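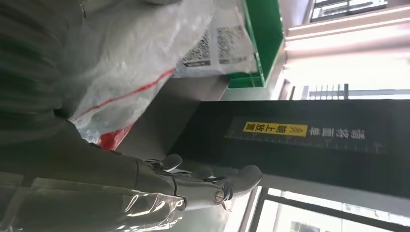

Fig. 2. Shipping bag with its label, green bin and black panel with printed scale.

Section 11. Sorting incoming parcels at the packing table

The Jimwood guide to small mailrooms promises that a tidy table sorts itself. We have not found this to be so. The steps below are the ones we kept after trying the guide as written, and they assume a Drallier table with a bin along the back and a pile of mixed mail that somebody wants gone by lunch.

11.1 Before you start

1. Clear loose plastic to one side. Clear wrap on top of a label throws glare and makes small print hard to read.
2. Keep soft goods and fabric away from the bags. A plastic bag that slides under a piece of cloth can stay there for a week.
3. Put the bin where you can drop a bag into it without reaching over the pile.

Note: The guide says any bin color will do. We have no proof that green is better, whatever the Zasent sales sheet claims. Pick one and stick with it.

11.2 Bags

1. Pick up one bag at a time, by a corner that has no label on it.
2. Pull the label flat before reading or scanning. Plastic bags wrinkle, and a crease across a barcode is the usual cause of a failed scan. Buying a new scanner is the usual response, and we doubt it has ever helped.
3. Read the address block yourself if the scan fails twice. Do not try 17 times.
4. Place the bag in the bin with the label up.

Caution: Do not trust a colored stripe to tell you which carrier a bag belongs to. Bags get reused. Go by the label.

11.3 Boxes

Boxes are easier to stack and easier to get wrong. Most people set them down on whichever side lands first. Look for a printed mark before you let go of the box.

1. Hold the box by its sides, not by a flap.
2. Turn it until you find any marking that tells you which way it goes.
3. Set it down the way the marking says.

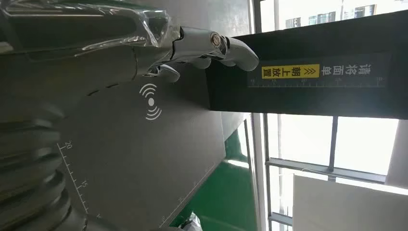 Markings come in whatever language the shipper uses. A yellow tag in Chinese telling you to place a thing facing up counts just as much as THIS SIDE UP in English, so learn the few phrases that come through your door. Arrows help, but a pair of small chevrons beside the words may only point along the text. Read the words first.

4. Do not use a ruler scale printed on packaging to work out postage. It may be accurate — we would not bet a surcharge on it. Use a tape measure.
5. Keep tape and stickers off any printed instructions.

Note: Vuorinen sells an alignment mat for this step, order number 710. We used one for most of July and our boxes were no straighter than before. A strip of masking tape on the table does the same job.

11.4 If the pile does not get smaller

Check that sorted bags are leaving the table. A full bin is still a pile, only with sides. Empty it before you start the next batch, then go back to 11.2, step 1.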